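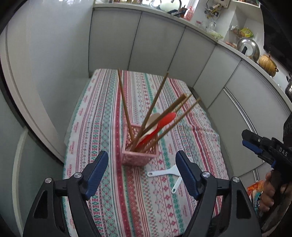
厨房桌面任务 手持夹爪双臂采集规范 征求意见(第三稿)

版块:操作与规范 > 采集现场
回复可见:否

楼主 慢半拍
发表于 2026年8月21日 星期五

先贴要点,全文太长懒得搬了。Mastton 那边催得紧,今天先收一轮意见,下午改完发给各组试跑。只管厨房餐桌这一类:餐具收进篮子、餐具从篮子里取出来摆桌上、篮子扶正。其他任务别往里塞。

1 范围
双手各持一把夹爪。两把都在录,缺一路就算缺一路,不补不拼。

2 开局
2.1 篮子状态有三种:立着空、立着有东西、侧倒。每种都要录,不许只录顺手的。
2.2 餐具允许叠压。允许伸出篮口。筷子散开什么角度都行,不许为了好夹先理齐。
2.3 桌布不撤。有褶就有褶,但褶子不能高到把餐具顶起来。
2.4 开局摆好以后手离开桌面,夹爪张开,停一停再动。

3 过程
3.1 一次夹一件。夹到两件按3.4。
3.2 另一只夹爪可以扶篮子,可以压住下面那件,不可以用手背手腕去挡。
3.3 掉了就在掉的位置重新夹。掉地上,终止,标终止。
3.4 夹到多件:已经离桌的,继续做完,标“多件”。没离桌的,松开重来,不标。
3.5 全程不许裸手碰餐具、碰篮子。碰了整条作废。

4 收尾
4.1 终态要停住再结束录制。
4.2 有没有完成由第二个人判,操作的人不给自己判。

5 标注用语
先空着,上一稿吵得太厉害。

6 现场
桌子周边操作半径内地面不放东西。台面上的锅、瓶子、电器不要求清。

有意见直接回楼,带条款号。别私信,私信我记不住。

2楼 三号工位
3.1不同意。

筷子。谁家收筷子一根一根收。五根筷子一根一根夹进篮子,录出来像在做题。真人就是一把抓。你让模型学一根一根,将来用户看着急死。

建议筷子单列,允许成把。

3楼 楼主 慢半拍
回2楼,成把抓的问题是判不了。一把夹三根,滑了一根,算啥?二审那边每次都来问我。

4楼 三号工位
那就写清楚滑一根算啥啊。。规范不就干这个的

5楼 凉白开
插一句3.5。整条作废太狠了。昨天一条录得好好的,最后收尾袖子蹭了一下篮子边,二审给毙了。袖子算裸手吗?条款写的是裸手。

另外篮子是塑料的,轻,桌布又滑,夹爪一碰就走位。这种情况下胳膊靠近是难免的。

6楼 老虎钳
袖子不算裸手,但袖子把篮子顶住不动了就算外力。看有没有起作用,起了作用就是外力。我们组一直这么判。

7楼 凉白开
“有没有起作用”谁看得出来,腕上那个视角就那么宽,夹爪手指一挡啥也看不见

8楼 老虎钳
所以要两路对着看。一路挡了看另一路。第1条说缺一路不补不拼我支持,但要加一句:缺一路的不进接触类判定。

9楼 楼主 慢半拍
8楼这条收了。袖子的写成:衣物接触不作废,衣物使物体停住或移动的,标“外力”,保留。

10楼 摸鱼到六点
2.3 桌布。我是坚决要撤的那一派,再说一遍。

花桌布,一条一条的花纹,又是菱形又是波浪又是小字,红勺子掉在红条上,白勺子掉在白条上。标注的人眼睛要瞎。分割那边也抱怨过。撤了桌布换个纯色的,一天能多出多少条。

11楼 三号工位
撤了更没用。人家家里就铺这种布。你拿纯色桌面训出来的东西到铺花布的桌子上抓空气。

12楼 摸鱼到六点
那也可以先纯色后花色,有个先后。上来就花的,新人学操作都学不明白,夹空率高得很。

13楼 楼主 慢半拍
新人练习可以撤,练习的不入库。入库的不撤。就这样,2.3不改大意,加一句练习除外。

14楼 摸鱼到六点
行吧。保留意见。

15楼 长尾夹
看一下数。Brulteo 上一批厨房桌面共 2,298 条,二审过的 1,855。没过的里头我自己翻了一部分,说几个常见的:

开局没停。夹爪还在动录制就开始了,开局状态切不出来。
终态没停。勺子还在晃就按了结束。
自己给自己判。这个不用说了。
第二只夹爪在画面边上晃来晃去,不干活也不收回去,把篮口挡住。

最后这个条款里没有。建议加:不干活的那只退到桌沿外,张开朝下,或者就停在一个不挡的地方别动。

16楼 凉白开
退到桌沿外不现实。站着操作,桌子一窄,两边就是柜子,胳膊往哪放。厨房过道那么点宽。

17楼 长尾夹
那就停住别动。停住挡一点可以接受,晃着挡不行。

18楼 老虎钳
同意停住。另外别写“朝下”,朝下容易戳布,布一皱餐具全跑位。写“不接触桌面”就够。

19楼 楼主 慢半拍
收。3.6 暂不操作的夹爪保持静止、张开、不接触桌面和篮子。位置不限,以少遮挡为宜。

20楼 半勺盐
3.6加完跟3.2打架了吧。3.2说另一只可以扶篮子,3.6说不接触篮子。

21楼 楼主 慢半拍
扶篮子算在操作。我写清楚点。“扶、压、挡均视为操作”。

22楼 半勺盐
ok

再说第5条标注用语。空着不行的,现在各组叫法完全不一样。有叫木棍的有叫筷子的有叫竹签的。白的那个扁头,有叫饭勺有叫饭铲有叫铲子。我合表合了两天,想死。

23楼 长尾夹
顶22楼。至少给个词表。看不清的怎么办也要写。插在篮子里只露个头的,红的圆头一个东西,你说是勺子,万一是别的呢。

24楼 半勺盐
我的建议分两级。一级粗类:长条餐具、勺铲类、容器。二级细名:筷子、汤勺、饭勺。能看全的给细名,看不全的只给粗类。不许猜。

25楼 三号工位
不许猜我反对。操作的人明明知道那是啥,就在手里拿着,标注的人偏要写“长条餐具”。信息白丢了。

26楼 半勺盐
操作的人知道可以写在任务单里。标注只标看得见的。两份东西分开存。混在一起以后查都没法查,到底是看见的还是听说的。

27楼 三号工位
任务单谁写?又多一张表

28楼 半勺盐
写个物品清单而已,一桌东西写一次,换东西再写。又不是每条写。

29楼 老虎钳
支持26楼。吃过亏。Kududside 那批就是操作员口述的名称直接进了标注,后来发现有一批里同一个东西前后叫两个名,改了一个多礼拜。

30楼 楼主 慢半拍
5.1 标注只依据画面。5.2 看不全给粗类。5.3 操作组另填物品清单,按桌填。词表半勺盐你出个初稿行不行,下周

31楼 半勺盐
行。别催

32楼 摸鱼到六点
2.2 允许叠压。叠几层?上次有人把勺子铲子筷子全叠一块儿,夹爪下去就是一坨。这不叫难度这叫为难人。

33楼 长尾夹
叠两层够了。上面一件下面一件。

34楼 三号工位
生活里哪有数层的。倒出来啥样就啥样。篮子一歪东西出来,自然就是一堆。

35楼 摸鱼到六点
那你来夹

36楼 三号工位
我夹啊 我天天夹。勺子压饭勺这种,先夹上面那把勺子的柄就完了,碗口那头别碰,碰了打滑。带小凸点的那种饭勺反而好夹,头也能夹。

37楼 楼主 慢半拍
别吵。2.2改成:叠压方式不限,不许人为加固(卡住、插进孔里、压在篮子底下)。篮子网孔里插着东西的不录。

38楼 凉白开
筷子自己插进网孔的呢,收的时候经常有,往篮子里一放,细的那头就从孔里钻出去了。

39楼 楼主 慢半拍
过程中钻的保留,开局就钻着的不录。

40楼 老虎钳
侧倒开局我补个做法,我们组试下来比较稳的:

先扶篮子后收餐具,顺序固定。有人喜欢篮子躺着就往里塞,塞完再扶,一扶全出来。
扶篮子夹口沿,别夹侧面的花孔,夹花孔手指容易挂住,退不出来。
一只夹口沿往上带,另一只在底那头挡着。挡的那只贴着就行,别夹。
扶起来以后两只都松开,停,看篮子站稳没有,再去夹餐具。
篮口朝哪边不限,但一组里要换着来,别十条都朝一个方向。
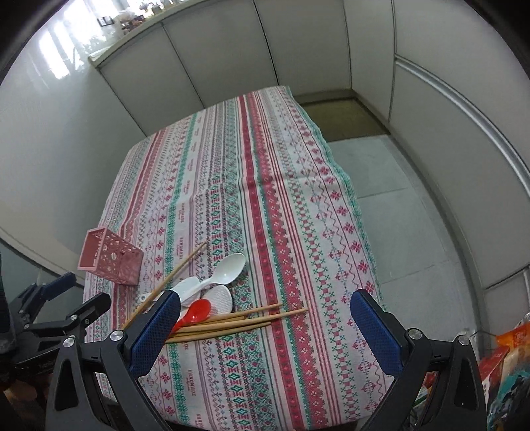
41楼 夜班不困:顺序固定这条我要反对一下。先扶篮子后收餐具,写成做法可以,写成规范不行。写进去以后所有数据都是一个顺序,模型就只会一个顺序。餐具挡在篮子前面扶不起来的时候咋办?先挪餐具呗,这也得允许录。

42楼 老虎钳
我说的是我们组试下来稳,没说写死。

43楼 夜班不困
楼主上次就是把“建议”抄成“应”的。我提前说。

44楼 楼主 慢半拍
……那次是手快。这次分开,条款里“须”是必须,“宜”是建议,“可”是可以。40楼的进附录,全用“宜”。

45楼 夜班不困
行

再提一个,安全。全文没有安全。第6条那个“地面不放东西”太虚。我见过过道里堆着一袋一袋吃的,人往后退一步就踩上去。包装袋踩了滑。夹爪在手里,摔了先伤的是手。

46楼 凉白开
+1。还有一个是手指头。夹爪连杆那块会夹手,换手的时候有人直接捏连杆,捏过的都知道疼。

47楼 长尾夹
握把以外不许握,写上。

48楼 楼主 慢半拍
6.1 后退方向一步以内地面须清空,包装袋、纸箱、电线都算。6.2 须握握把,不得握连杆。6.3 灶台在用时不录。还有吗

49楼 半勺盐
6.3加个热锅。火关了锅还是烫的。

50楼 楼主 慢半拍
收。“灶具使用中或锅具未冷却时不录”。

51楼 摸鱼到六点
台面不要求清这条我也有意见,你们别烦。台面上瓶瓶罐罐袋子一堆,窗户那边光又亮,背景乱成那样。标注框一大堆没用的东西。

52楼 长尾夹
台面不用标啊,谁让你标的。只标桌面上和篮子里的。

53楼 摸鱼到六点
Kaplan 那边的模板要标全部可见物体

54楼 长尾夹
Kaplan 的模板是给整理类任务的,拿错了吧你们组

55楼 摸鱼到六点
?????
我去问一下

56楼 半勺盐
哈哈哈哈哈哈

57楼 摸鱼到六点
问了。拿错了。从六月就一直拿错。别说了

58楼 楼主 慢半拍
写进去:5.4 标注范围为桌面及篮内物体、两只夹爪。背景不标。免得再有人拿错模板。

59楼 夜班不困
光线也说一嘴。窗口有强光的时候,靠窗那头发白,光滑的墙面柜面也反光。要不要限制时段?

60楼 三号工位
不要。白天晚上都录。限时段又是把数据录窄了。

61楼 夜班不困
没说限死,我是说桌面上的东西看不出轮廓的时候要停。桌面看得清,背景白就白。

62楼 楼主 慢半拍
2.5 开局时须能看清桌面餐具轮廓,看不清的调整位置或等光线。背景过亮不作为作废理由。

63楼 老虎钳
这条好

64楼 凉白开
回到3.1,筷子到底能不能成把,二楼就问了,到现在没答复。

65楼 三号工位
对啊!!

66楼 长尾夹
我统过我们组自己的,收筷子那部分 1,213 条,成把的跟单根的混着录的。成把的二审争议确实多,但争议基本都在“滑了一根”这一种上。这一种写清楚,剩下的没啥可吵。

67楼 半勺盐
那就:成把夹起,途中滑落的,单独再夹,标“多件”加“滑落”。最终都在篮里就算完成。

68楼 摸鱼到六点
滑落在篮子外沿上搭着的呢

69楼 半勺盐
搭着不算在篮里。下端进了篮子才算。上端伸多长不管,筷子本来就比篮子高。

70楼 摸鱼到六点
歪着靠在口沿上,下头在里面,上头伸出去老远那种?

71楼 半勺盐
算。下端在里面就算。

72楼 夜班不困
那夹爪一松它翘出来了呢,终态停住就是干这个的吧

73楼 楼主 慢半拍
对,4.1就管这个。停住期间掉出来的,没完成。

3.1改:筷子可成把,一把最多10根,其他餐具一次一件。筷子以外夹到两件的照3.4。滑落按67楼。

74楼 三号工位
终于

75楼 老虎钳
单根的也得留比例吧,不然以后全成把了,人都图快。

76楼 三号工位
留呗,我没说不留

77楼 楼主 慢半拍
比例先不写,跑一轮看。写个“两种方式均须有”。

78楼 凉白开
4.2 第二个人判。夜里就我一个人在,谁判

79楼 夜班不困
我也是一个人。先存着第二天判呗,标“待判”。别自己点完成。

80楼 凉白开
第二天白班的不乐意看夜班的,推来推去。上周堆了一堆没人动

81楼 长尾夹
那是排班的事,规范里写不了。规范只能写待判的不入库。

82楼 凉白开
不入库就是我白干呗

83楼 楼主 慢半拍
没白干,待判的也计工。这个我去跟 Mastton 说,没定之前先别当准话。规范里写:4.3 无第二人在场的,标“待判”,判定前不入库。

84楼 凉白开
行 等你消息

85楼 半勺盐
失败的条目留不留?全文没写。有的组失败直接删,有的组留。

86楼 三号工位
留啊!!夹空再夹上这种最值钱

87楼 摸鱼到六点
夹空再夹上那叫完成了,中间失手。他问的是到最后没成的。

88楼 半勺盐
对,最后没成的。

89楼 老虎钳
留,标没完成的原因。操作员在现场不准删,要删也是二审删。现场能删的话,成功率就是个笑话,谁看得出来你删了几条。

90楼 夜班不困
支持。现场删除权限收掉。

91楼 摸鱼到六点
设备没录上那种空文件也不能删?硬盘要满的

92楼 老虎钳
空文件除外啊大哥

93楼 楼主 慢半拍
4.4 未完成的须保留并标原因,现场不得删除,空文件除外。

先到这。我去改稿,改动汇一下:

2.2 叠压不限,不许人为加固
2.3 加练习除外
2.5 新增,轮廓看得清
3.1 筷子可成把
3.5 衣物另算,标“外力”
3.6 新增,闲着的夹爪静止,扶压挡都算操作
4.3 4.4 新增
5.1到5.4 新增,词表等半勺盐
6.1到6.3 改细
附录 侧倒开局做法,全“宜”
缺一路的不进接触类判定,放第1条后面

漏了的接着回。

94楼 长尾夹
漏了一个,3.3掉地上终止。掉地上的餐具捡起来直接放回桌上继续下一条?总得洗一下吧,那是人家吃饭用的。

95楼 凉白开
啊对,还有夹爪的垫子,夹完一天餐具那个蓝垫子谁擦过

96楼 夜班不困
擦过 开工擦一次 收工擦一次

97楼 凉白开
你们组有人擦,我们组没有

98楼 楼主 慢半拍
6.4 落地物品须清洗擦干后再用。6.5 夹爪垫每班开工、收工各擦一次,餐具收工后统一清洗。

擦干那两个字别漏看,带水的勺子夹着滑,录出来又要来问我。

99楼 三号工位
那带水的能不能单独录一组,洗完碗收筷子谁家是擦干了收的

100楼 楼主 慢半拍
下一稿。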